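1/ A thread on the Sutherland warehouse case. It isn't well known outside the town and most of what is written about it online copies one bad newspaper column.

2/ Sutherland was a grain and seed merchant with a yard by the harbour. One night in May the clerk, Calum Galbraith, locked up at nine. By morning the strongbox was gone and the night man was lying dead at the foot of the loft stairs.

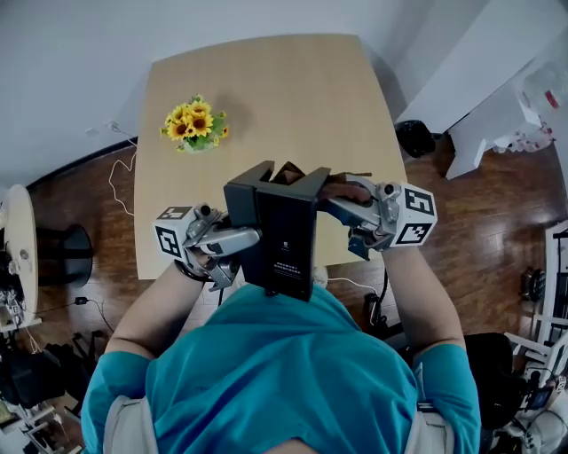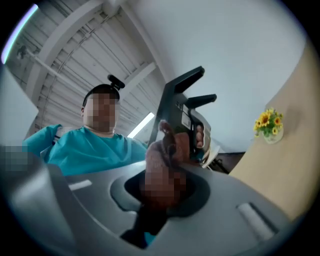 3/ Veronika Koller replied to the first post to ask whether the night man was ever properly named, as her copy of the column only calls him "the old watchman". He was. The burial register has him as Euan MacKinnon, and he was 52.

4/ The strongbox held £124, mostly wages. The column says it was a fortune in gold. The firm's own ledger has the figure in two places and they agree.

5/ Police took Galbraith in first. He had one of the two keys and the door had not been forced. He was held for 15 days and let go when his landlady swore he had been home all night with a fever.

6/ The second key belonged to the senior partner, who said it never left his watch chain. As far as I can find, he was not asked to produce it.

7/ In the autumn the strongbox came up in a fishing net, empty, with the lock unbroken. So whoever emptied it had the key to that as well. The inquest was over by then and was not reopened.

8/ Three men were named in local gossip over the years. One was a carter who left for Canada the same month. I have looked for him in the passenger lists and found two men of that name, neither the right age.

9/ Kenna Chisholm has asked about the loft stairs. The doctor said MacKinnon's injuries were "not those of a fall alone". The jury still returned an open verdict.

10/ The yard closed when the partner died. Galbraith stayed in the town and worked at the post office until he retired. He never spoke to the papers.

11/ I am waiting on copies of the witness statements from the county archive. Will add them to this thread when they come.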